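**Ticket 148 - ribbed wall panel, fixture board**
Reported by: Lachlan Merrick
Status: open

## Report

Board on the Skondach wall said to sit too low for the Susura labels. Request to raise it toward the rail.

## Checks

- Rail height confirmed at 102 cm. No change needed.
- Cables above the rail left as they are - separate ticket, number 90.
- Small rust-colored mark on one rib, just under the rail near the center. Not cleaned yet.

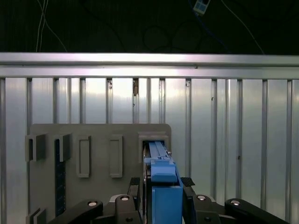
## Next

Wipe the mark Sunday, then recheck board height.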